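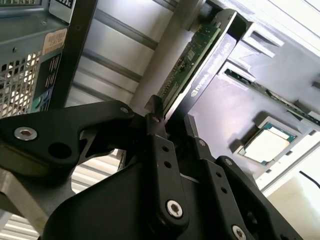 **Walk-around before the open day, Tralon demo bay, February**

I did this one with a coffee in one hand, so excuse the handwriting I'm typing it up from! Akosua Ackah opens the doors at 2 and wants it back before lunch.

- [x] **E-stop, operator side.** Pressed it mid-move, arm stopped. Reset fine.
- [x] **E-stop, visitor side.** Works, but it's hidden behind the Triven banner. Move the banner, please.
- [x] **Gripper bolts.** Went over them with the hex key. All snug.
- [ ] **Speed limit.** Should be 14 percent for the graphics card demo. Somebody had left it at 75 (yikes). I turned it down, but I want a second person to check the screen before I tick this.
- [x] **PC power.** Cord out of the wall and bagged. It stays out all afternoon, even if a visitor begs to see the fans spin.
- [x] **Sharp edges.** Ran a gloved finger along the case we're working in. One spot by the opening is nasty, so gloves for anyone handing parts over.
- [ ] **Floor tape.** Nearly two feet of it has peeled up near the door. The Gumitstead school group comes in that way, so this has to get done first.
- [x] **Static strap.** On the hook. Wear it, don't just admire it.
- [n/a] **Leitão conveyor.** Not running today, left locked out.

Two boxes still open. Grab me when the tape's down and I'll come sign.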